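Robots at work: who sorts the cables?

Have you ever opened a drawer and found a great knot of cables? Now imagine that was your job, every single day! At a repair workshop called Gollside, 16 people look after computers for schools, and every computer seems to come with a cable that has wandered off from its friends.

Tidying them used to be done entirely by hand. Now two robot arms are learning to help, and the people who work there have named the pair Skindirow.

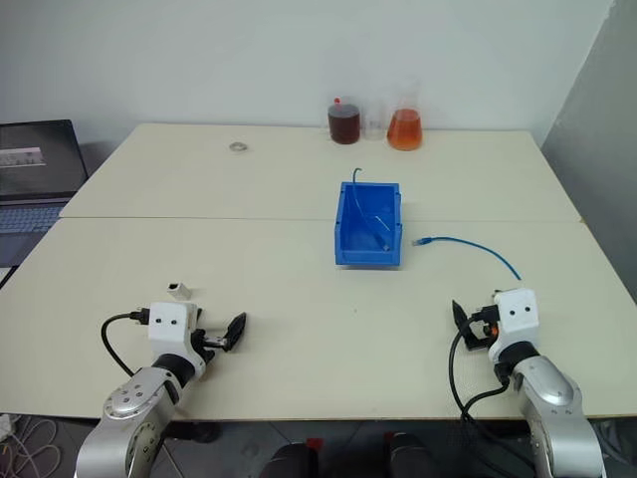

Two arms, one blue bin and a couple of blue cables.

Picking up a cable sounds easy, doesn't it? Try it with your eyes on your own fingers. You pinch, it bends, you pinch again a bit further along. You do all that without thinking! A robot has to learn it bit by bit. A box keeps its shape when you grab it, but a cable flops about and can lie in a different curl every time (that's why engineers find cables such a brilliant puzzle).

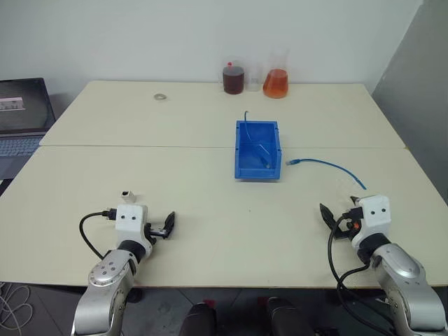 So what happens to the people? Their jobs have changed quite a lot. In September, two of the sorters began training as robot teachers. They set out the table, watch how the arms move and write down what went wrong, and they know all sorts of things about cables that the arms don't. Others spend more time mending computers, the part many of them liked best anyway.

Not everyone was sure at first. Some people worried there would be less work for them, and that's a fair thing to ask whenever a new machine arrives. The workers and their bosses talked it over and agreed that everyone would get lessons in the new jobs.

Try it yourself: put on thick gloves and drop a shoelace into a bowl. Can you lift it out by one end?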